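3.2 Folding order of bulky garments

In the Callville households, thick garments were usually left for the end of the folding session. Of the 21 participants, most made first a stack of the thinner clothes and put the heavy pieces beside it. Two of them told us that a thick sweater at the bottom makes the whole stack lean (Satti and Kiani, interview notes).

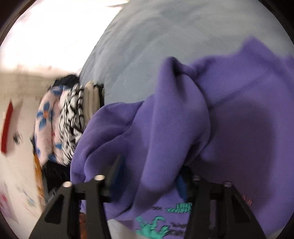 Figure 4. A purple garment, partly bunched, next to a stack of folded clothes.

The ribbed parts were a frequent difficulty. Participants pulled the band flat before the first fold, and several repeated this step when the body of the garment moved. We coded each repetition as a separate action, following the scheme in Section 2.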